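The **kitchen towel**, also called a dish towel or, in much of the English-speaking world, a tea towel, is a flat piece of absorbent cloth kept in the kitchen for drying dishes, wiping hands, covering rising dough, and a great many smaller jobs that come up in the course of a day's cooking. It is among the humblest of household textiles and also among the longest lived, and it is quite common for a family to go on using towels that were bought, or woven, a generation or two before.

## Materials and weave

Most kitchen towels are made of cotton, linen, or a blend of the two, which is usually sold as "union" cloth. Linen dries glass without leaving lint behind and grows softer with every wash, though it costs more and wrinkles if you so much as look at it. Cotton is cheaper and thirstier, and it comes in several familiar weaves:

- **Plain weave**, including the thin flour-sack towel
- **Huck** or huckaback, with small raised floats that help soak up water
- **Waffle weave**, whose little pockets hold a surprising amount
- **Terry**, with loops on one or both sides, better for hands than for glasses

New towels of any kind tend to push water around at first, because of the finish left on the yarn at the mill. A couple of hot washes will generally take care of it. Fabric softener is best left out, as it coats the fibers and brings the trouble right back.

## History

Cloths for drying and covering are about as old as weaving itself, and for most of that time they were made at home from whatever flax or cotton was on hand. In the eighteenth and nineteenth centuries, fine linen towels were kept for the good china, while coarser ones went to the scullery. In the United States, thrifty households turned cotton flour and feed sacks into towels, and the name "flour-sack" has stayed with the plain white square ever since.

## Stripes and borders

The colored stripe near the edge is probably the most recognizable thing about the kitchen towel, and collectors are fond of it out of all proportion to its size. Stripes are easy to weave, since the weaver only has to change a few threads, and they were handy in large households for telling the glass cloths from the rest. Red was long a favorite -- the dyes used for it stood up well to boiling -- and blue was never far behind.
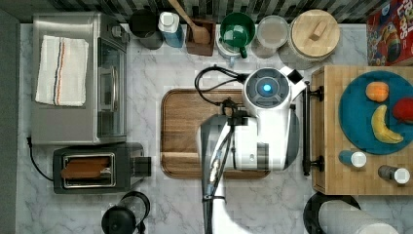

The weaver and writer Styliani Manolakis, whose book *The Drulberg Towels* came out of many patient winters at the loom, recorded 94 stripe patterns from a single valley, several of them different by only 2 threads. She felt that families knew their own borders the way they knew their own handwriting, and she gives a lovely chapter to towels mended so often that the darning had become part of the design.

## Care

White cotton and linen may be washed at 60 °C (140 °F), and colored towels a little cooler. Towels should dry fully between uses -- a damp one left in a heap will sour quickly -- and most cooks like to put out a fresh one each day.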